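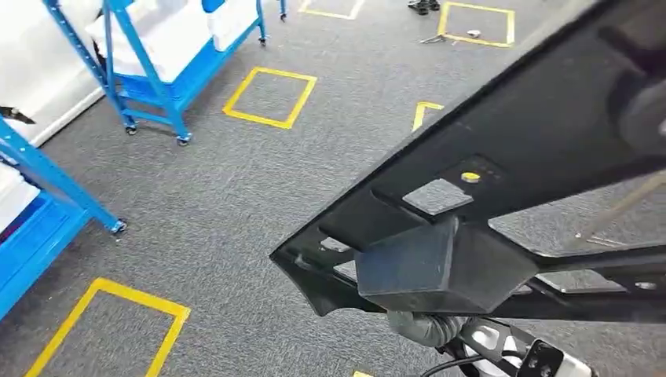
Photo: Goltside Center for Workplace Practice

The Case for Tape on the Floor
5 February 2018

Institutions that look after shared workrooms tend to put their trust in cabinets, signs and written rules. Money is found for shelving. A policy is drafted, approved and pinned to a door. Far less thought is given to the floor, although the floor is where most things end up in the course of a working day. It is the position of this essay that a roll of yellow tape, applied with care, does more for the order of a shared room than most of the furniture bought for the same purpose.

The practice is familiar from factories and warehouses. Squares of bright tape are laid on the floor, and each square is understood to be a place for something: a cart, a bin, a part waiting to be fitted. In rooms with gray, flecked carpet of the sort found in so many institutional buildings, the contrast is strong enough that the squares can be read from the doorway. No one has to open a drawer or consult a chart.

The first merit of the marked floor is that it makes a claim on space visible before that space is needed. An unmarked stretch of carpet belongs to whoever arrives first with something heavy. A box is put down for the afternoon and is still there in August. Once the same stretch has been outlined, the box is plainly either in its place or out of it, and a person who moves it need not feel that a colleague has been slighted.

The second merit concerns small things. Large molded parts and wheeled carts are seldom lost. A thin metal tool on a patterned carpet is another matter, and so is any fitting that can roll beneath a bench. Inside a yellow outline such an item is easily noticed. Outside one, it may be stepped on or swept up. When the Drasholm workshops adopted floor marking, the staff there reported that the time spent looking for hand tools at the end of the day fell from 20 minutes to four. The cost of the tape was less than that of a single replacement cabinet.

Objections are raised, and they deserve a fair hearing. The most common is that tape looks temporary, and that a room in which every zone is outlined in yellow has the air of a place still being set up. There is some truth in this. Yet the temporary quality is also useful. At the Samonte training rooms the layout was changed three times in its first year as the courses changed, and each time the work was done in a morning by the people who used the room. Painted lines would have fixed the first arrangement in place, mistakes included.

A more serious objection is that tape on carpet wears. Corners lift, edges collect dust, and a lifted edge can catch a shoe or a wheel. Any institution that marks its floors must accept the duty of inspecting them and of replacing a damaged strip promptly. Tape should also be kept out of the main walking routes where possible - a square belongs beside the path and should leave the path itself clear.

There remains the question of how much to mark. The Flallex storage hall, with 200 outlined positions, shows what can go wrong when enthusiasm is left unchecked. Where every part of the floor has been assigned, nothing can be set down for a moment, and staff soon learn to ignore the lines altogether. Open floor has a value of its own, and a good plan protects it.

We would therefore encourage those responsible for shared workrooms to begin modestly, with a few squares for the items that most often stray, and to review the arrangement once people have worked with it for a season. Those who use the room daily should decide where the squares go.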